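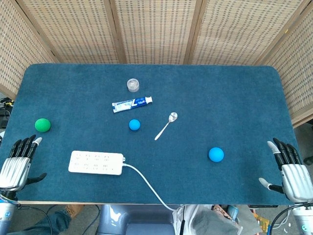
Limescale under the rim and a grumpy new boiler, where do I start?

Posted by Svitlana Harasym

Hello all, first time posting, so sorry if this has been covered to death. We moved into a terraced house in February and the water here is the hardest I've ever lived with. I grew up somewhere soft where one squirt of shampoo did the whole head, and now I feel as if I'm washing in liquid chalk. The kettle furs up in a week. The shower screen has gone cloudy. The worst bit is a brown-grey crust under the bathroom taps that I've had a go at with three different sprays, and all they've done is make my eyes run.

So I've got a few things muddled up together and would love some help untangling them.

First, the crust itself. Is there anything cheap that shifts it without wrecking the chrome? One of the taps already has a patch where the shine has gone and I don't know if that was me or the people before.

Second, my partner wants a water softener. We had a chap round from a firm called Stenon and he was perfectly pleasant, but he quoted us for a unit plus fitting and I nearly fell off my chair. He also said the boiler (it's a Tasenum combi, put in by the last owners) would "thank us for it". Would it? It makes a noise like a kettle coming up to the boil when the hot tap's running, which I'm told is scale, but I've also been told it's nothing.

Third, if we do get one, can you drink the softened stuff? My mum lives with us part of the week and she's on a low-salt diet, so I don't want to get that wrong.

We're on a meter, if that matters. Two bathrooms, one kitchen, and the stopcock is in the cupboard under the sink behind all the carrier bags. Thank you!!

Posted by Arnel Salazar

Hi Svitlana, I'm in a hard water area too and have been through all of this, so I'll go through it in your order.

The crust. Put the sprays away. What you want is citric acid, the powder, sold in boxes or tubs near the home-brewing stuff or online. A couple of tablespoons in a mug of warm water, soak some kitchen roll in it, wrap it round the base of the tap and leave it for twenty minutes or so. Then go at it with an old toothbrush and rinse really well. If it's thick you'll have to do it several evenings running. Mine took most of a week, I did it while the tea was cooking. Please don't leave it on overnight like some people tell you to, that's how you end up with dull patches on the chrome. Vinegar does the same job but slower and the whole house smells like a chip shop. Whatever you use, keep it well away from anything with bleach in it, and away from marble or limestone if you've got any, as acid eats straight into them.

For the dull patch, I'm afraid if the plating has gone it's gone. Rub it with your fingernail. If it feels gritty there's still scale on it and there's hope. If it's smooth and dull, that's the metal underneath and you can either live with it or change the tap.

The kettle is the same powder, one spoonful, fill it halfway, boil, leave to stand, pour away, then boil fresh water once or twice before you make a brew. For the shower screen get a cheap squeegee and hang it where you can't ignore it. My lot moaned for a fortnight and now they all do it without thinking.

The softener. It isn't a con, they do work, but get more than one price. My first quote was nearly double the one I went with. Ask what the fitting includes, because mine didn't include moving a pipe and that got added on. Also ask how much salt it'll get through for a household your size, and have a look at where the unit would go. Under the sink sounds tight if that's where your stopcock is. You need room to get the salt in without emptying the whole cupboard every time, and I speak as someone with a bad back and a block of salt in each hand.

The boiler. That noise can be scale on the heat exchanger (plumbers call it kettling) but it can be other things too, like low flow or sludge, or a pump on its way out. Get it looked at by someone Gas Safe registered before you spend money on a softener to cure it. Softened water slows down new scale in the hot water side, but it won't fix a fault. And look in the boiler book first, because some makers have their own rules about filling the heating side with softened water. It's usually tucked away at the back. If you can't find the paper copy, the fitter should be able to tell you from the model number.

Drinking it. Ordinary softeners swap the hardness for a bit of sodium. Most people leave one tap in the kitchen on the hard mains for drinking and cooking, and any decent fitter will do that for you as a matter of course. With your mum on low salt I'd insist on it, and have her mention it to her GP or pharmacist. Same goes if you ever have to make up baby bottles.

Good luck with it, and clear those carrier bags out before anybody comes to quote!

Posted by Dikusus

just get one of the magnet things that clips round the pipe. 11 quid and no plumbing. had mine 2 years and the kettle is definitely better, well my wife says it isnt but she doesnt make the tea

Posted by Vasylenko

I'd save your money on the magnet, I had two of them on the pipe in my old flat and still had to chip the shower head clean.

Arnel's covered most of it. I'd only add that you can look up your hardness on your water company's website with your postcode, and it's handy to have the number in front of you when the salesman starts talking. They usually set the softener by it as well. We paid roughly 3000 for ours all in, but that was with a lot of pipework as our kitchen is at the wrong end of the house. Friends round the corner paid far less for a straightforward job.

Oh, and turn your dishwasher's own salt setting up in the meantime! Ours had been left on the lowest one by whoever had it before and the glasses were coming out white. It's a two-minute job with the manual on your knee.

Posted by Svitlana Harasym

Thank you so much, all of you. Citric acid ordered, and I've found the boiler book (it was in the airing cupboard, inside a pillowcase). I've got a heating engineer coming to listen to the noise, and my partner has agreed to wait for that before we ring round for softener prices. The dishwasher was on the lowest setting too!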